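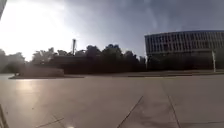

Rayon lining shrank, wool shell did not. Can the skirt be saved?

Asked by Seren Samuel, July 24, 2022

I have a lined A-line skirt from Marín, size 8. Shell is wool crepe, lining is 100% rayon. I hand washed it in cool water and hung it to dry. The lining is now nearly an inch shorter than it was and pulls the hem up into a bubble all the way round. Steam did nothing. The lining is caught to the shell at the hem. Is there a fix that does not involve replacing the whole lining?

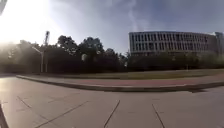 Answer 1 – Elsa Åberg

Yes. Unpick the lining from the shell at the hem only and leave the waist alone. Press the lining flat while damp, with the iron on the rayon setting. Let it cool before moving it.

Then hem it separately. A lining that hangs free can be an inch shorter than the shell with no effect on the outside. Hold it at the side seams with thread chains, 1 to 2 inches long. If there is no hem allowance left, sew a strip of lining fabric to the bottom edge.

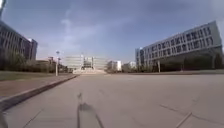

Rayon loses strength when wet, so do not pull on it to get the length back. It may stretch unevenly and the grain will go off. Check the grain before you cut anything: lay the skirt on a flat surface and compare the lining side seams with a straight line. Any long straight edge will do, such as a ruler or a concrete curb like the one on the left there. If the seams curve, press again first.

Answer 2 – Prustoten

Had this with a Hutodton coat. I used Prostik tape on the new hem instead of sewing. It held until August and then came off in the wash. Would sew next time.
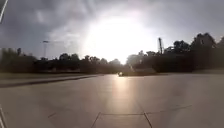 Answer 3 – user 1270

Dry clean only means dry clean only.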